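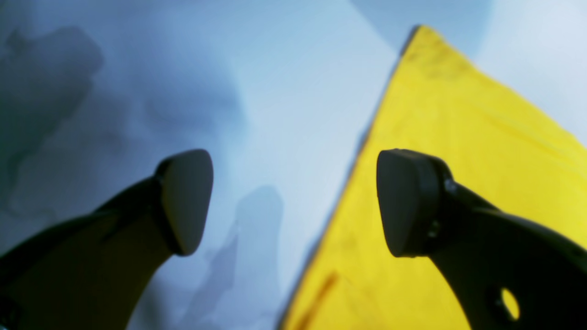
Karlijn Bakker replied that the yellow shirts should be folded in thirds, sleeves in, and that halving them had left a crease down the chest on every item sent to Griffiths.

**Alper Yalçınkaya** wrote:
I must respectfully disagree. The Lanach shelves are 19 inches deep, and a shirt folded in thirds does not fill them. The stack leans and has to be redone.

**Ritu Goel** wrote:
Members are reminded that the present guideline permits either method. It does require that the garment be laid flat and smoothed by hand before the first fold. Please confirm that this step is being observed.

**Alper Yalçınkaya** wrote:
It is observed at our location. 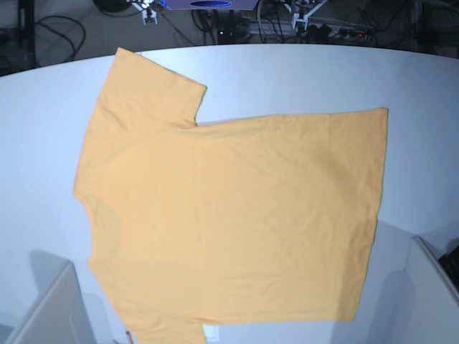
*Last edited by Ritu Goel, 4:50 PM*

**Dirk Goossens** wrote:
With the shirt turned sideways on the table, the hem is easier to reach and the sleeves can be brought in without walking to the other side. I would support thirds for short sleeves only.

**Karlijn Bakker** wrote:
Agreed as to short sleeves. My objection to halving stands.

**Ritu Goel** wrote:
Both positions are noted. The Griffiths order of 64 shirts is to be folded in thirds. Lanach may continue as before until the guideline is revised in October.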